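Gotislow Computer Refurbishing
Progress report to the Padside Fund
Tuesday, December 17, 2024
Prepared by Kipchumba Nyamweya

Where we are

The grant covers the refurbishing of 300 donated desktop computers for schools and adult learning centers. Intake is finished and every machine has a shelf number. Sorting took longer than planned because the Mutiso donation came in with mixed models, and the drive parts from one model do not fit another. We are now in the drive stage, which is the largest block of bench work under the grant.

Work on the drives

Each hard drive is removed, erased on the bench station, tested, and put back in a carrier. A drive that fails the test is set aside for destruction and its serial number goes in the log. The erase record is printed and kept with the paperwork for that computer, as the Fund asked in its last letter.

The tower cases in the current batch have a gray drive cage inside and blue plastic carriers. The carriers are useful to us, as they let a drive be handled without touching the circuit board. They are also the part we run short of. Latches get brittle with age, and a carrier with a cracked latch is not reused.

Hamisi Muli wrote a short bench sheet for this stage. It asks for the side panel to be off, the cables held back from the cage, and the drive checked in its carrier before it goes near the bay.

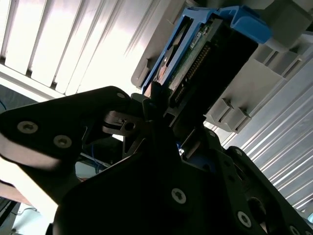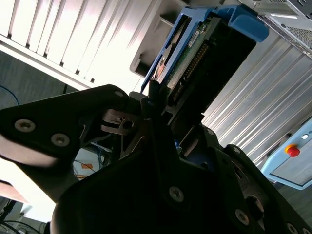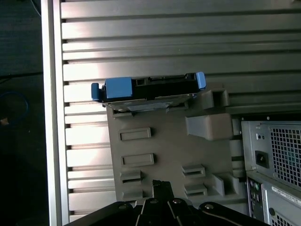
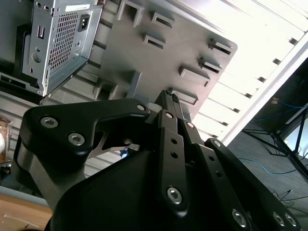
Drive bay work on a tower case.

Problems and changes

1. Carriers. We have ordered replacement carriers from Cumel, our parts supplier. The first box had the wrong rail width and went back. The second order is confirmed but has not arrived. Until it does, computers without a usable carrier stay on the holding shelf.

2. Erase time. The larger drives take most of a working day to erase. We now start them in the morning and do the smaller ones on the second station. No change to the budget is needed for this.

3. Power supplies. We found 5 units with noisy fans during the first power-on test. Of these, 3 were cleaned and passed. The others will be replaced from spares.

4. Storage. The back shelves are full. We have asked the landlord for use of the small room next door through the end of the grant and expect a written answer this month.

Spending

Spending is within the approved lines. Parts are slightly ahead of plan and transport is behind, as no deliveries have been made yet. We would like to move the unused part of the transport line to carriers and cables if the Cumel price goes up. A separate request will be sent if that happens.

Next steps

Finish the drive stage for the current batch. Install the operating system and run the overnight test. Confirm delivery dates with the 7 sites on the approved list and collect a signed receipt form from each one. Hamisi will send the updated drive log once the new carriers are in.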